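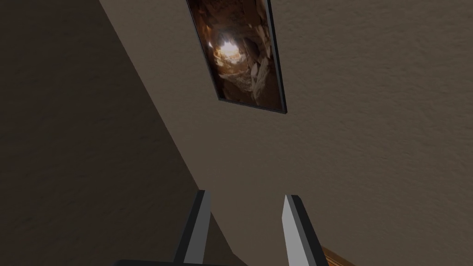

Vaditz
Retired draughtsman, reluctant owner of a smartphone

I went to the robot open day at Derholm in May, mostly because the bus stops outside and the poster promised soup. There was soup. It was leek, and it ran out before the second talk, which I mention for anyone planning to go next time.

The afternoon began in a seminar room with 29 chairs and one working radiator. We were shown the simulator first. Before a real arm is allowed near real crockery it spends a long while practising in a house that exists only in a computer, and we got to watch from the robot's point of view, looking out past its own two fingers. I had hoped for a kitchen at least. What I got was a beige wall, leaning over like the last hour of a wedding, with a picture of a cave hanging on it.

I liked the cave. Somebody sat down and decided that a house with no one in it ought to have art – rocks, rubble and a bit of daylight coming in – and I found that rather touching. The plasterwork was good too, all fine speckles, and better than what I have in my hallway. The fingers stood wide open with nothing between them, and the man next to me asked if it was broken. We were told that it was "exploring", a word I intend to use when my wife finds me standing in the pantry.

The program behind it is called Nurnow. The demonstrator put a log up on the other screen and told us it had made 2,143 attempts at picking up a mug. I asked how many had worked and she said that depended on what I meant by worked. Fair enough. I have had jobs like that.

After the break we moved across the corridor to see the proper arm, a Shirazi, which lives behind a yellow line and has its own fire extinguisher. It was given a sponge. It considered the sponge for 26 seconds by the wall clock, picked it up, and put it down again slightly to the left. Everyone clapped, me included, and a small boy at the front asked if it could do it with a cat. The answer was no, given very quickly.

I had two goes on the joystick and dropped the sponge both times. It's harder than it looks – the depth is the trouble, you think you're there and you're a good inch short.

Entry was free, though they do ask for something towards the soup.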